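Packing for a hill town weekend: tips from our kitchen table

Rurlow is one of those old places stacked up a hillside, all steps and archways, and we love it so much we've now been back 8 times! Most of what makes a visit easy gets done at home the night before, so here are the things we swear by.

Roll, don't fold. Shirts and light trousers go into tight rolls, with the heavy things at the bottom of the bag. You'll be carrying it up the lane from the lower gate (300 steps if you take the short way, and wheels are useless on cobbles).

Freeze your water bottles. Fill them three-quarters full and lay them on their sides in the freezer. Top them up in the morning and they stay lovely and cold right up to the castle.

Make the picnic flat. A loaf cut lengthways, filled, wrapped tightly in greaseproof paper and left under a heavy chopping board overnight travels far better than a pile of sandwiches. Ours is roast peppers, soft cheese and a good slosh of olive oil – the bread soaks it all up and it's glorious by lunchtime.

Dry shoes with newspaper. It rains in May, and the lanes run like streams when it does. Stuff wet shoes with crumpled newspaper, change it after an hour, and keep them away from the radiator or the leather will crack.

Save your jam jars. The market at Sitholm, 19 minutes down the valley by bus, sells olives, capers and honey loose. Clean jars with tight lids, each tucked inside a thick sock, come home in one piece. If an old jar still smells of pickle, leave a spoonful of bicarbonate of soda and some warm water in it overnight.

Wash the dust out early. The pale dust from the chapel path gets into everything. Brush it off dry first, then soak in cool water with a little washing powder. Rubbing it in wet only makes a paste.

Buy the bread last. The bakery beneath the bell tower opens again at 5, and a loaf still warm in a tea towel makes the bus ride home a very happy one.
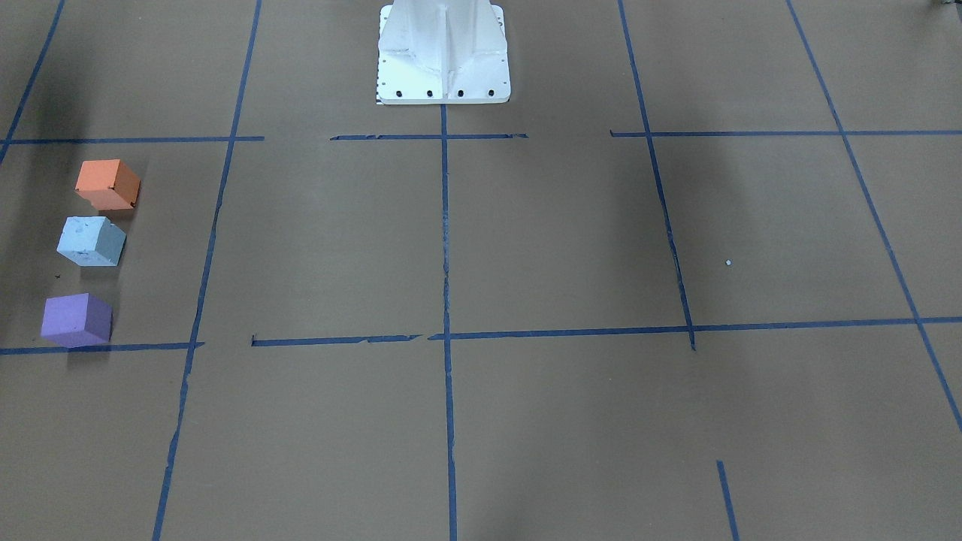 Tornville writes: the pressed loaf works brilliantly, but put the tomatoes in the middle, well away from the crust, or it goes soggy before you reach the castle. And do take a bread knife wrapped in a tea towel, as we ended up tearing ours apart on a wall!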